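**Ticket 469 – long table in the Candaston room, top not sitting level at the join**

Status: open, waiting on parts
Logged by: Duván Villca
Date: 2026-09-24

Hello all, and thanks for being so patient with me on this one, I know I've been going on about the table for a while now.

**What's happening**

The long beige table is made up of two sections that meet part of the way back, and since we shifted it over to the off-white wall the join has a little lip you can feel with a fingertip. It's not much at all, but anything flat that gets slid across the top catches on it, and a pen will sit there and rock. The colour and finish are fine, no marks to speak of, so I'd really rather we didn't replace the top if we can help it.

**What I've tried so far**

1. Cleared the table and wiped the join out with a barely damp cloth. A surprising amount of grit came out (biscuit, mostly, I suspect mine). No change to the lip.
2. Checked the feet. One at the back was wound in further than its neighbours, so I gave it 3 full turns. Better! The rocking nearly stopped, but the lip came back by the next morning.
3. Got underneath with a torch and looked at the joining plates. Two of the screws spin without biting, so I think the holes have worn out.
4. Laid a 900 mm level along the top, once on each side of the join. Both sections read true on their own, which makes me think the plates are the trouble and the floor is innocent.

**Reply from Mosquera (furniture desk)**

Hi Duván, lovely thorough notes, thank you. Those plates are the old Zamilard pattern and they do wear like that. I've put in for a set of 6 with slightly longer screws. Please don't pack the old holes with glue in the meantime, as it makes a dreadful mess of the next fix. If they haven't turned up by November, give me a nudge and we'll look at something local.

**Update from Duván**

No glue, I promise. I've left the back foot where it is and asked everyone to lift things over the join. Please also keep the table's front edge where it is now over the dark grey carpet, as I'd hate to have to level it all again – my knees won't thank you.

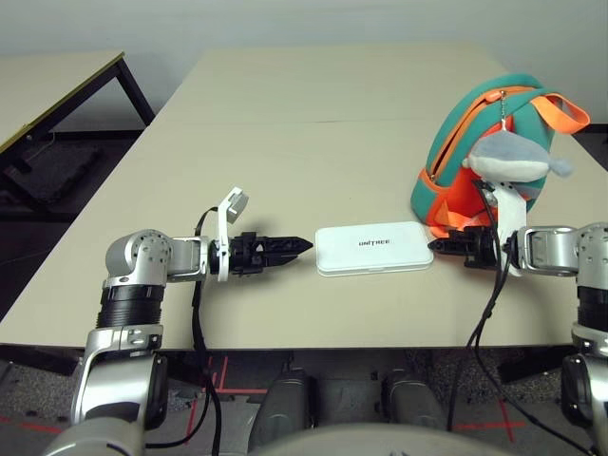

*Table in its current position, join about a third of the way back, white UNITREE box in the middle of the top.*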